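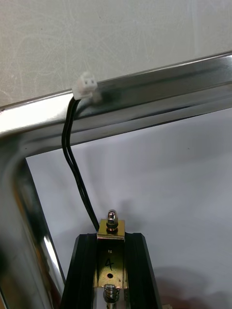

Patience is most of the job, Karla Figueroa told me before I'd even put my visitor badge on, and the robots have more of it than she does. I laughed, and then I spent two hours at the Zenesex open day in Kotitz finding out what she meant!

The bench I liked best was all small stuff: a little white connector with two thin black wires, a brass-colored bracket with a 4 written on it in marker. I'd come expecting big arms swinging car doors (there was one of those too, over at the Diekmann stand, and it drew the crowd). But I kept drifting back to the wiring. Karla's team has 38 of these small jobs on its list and demonstrated seven that afternoon. I missed the last one because I was in line for coffee, so I'm going again in February.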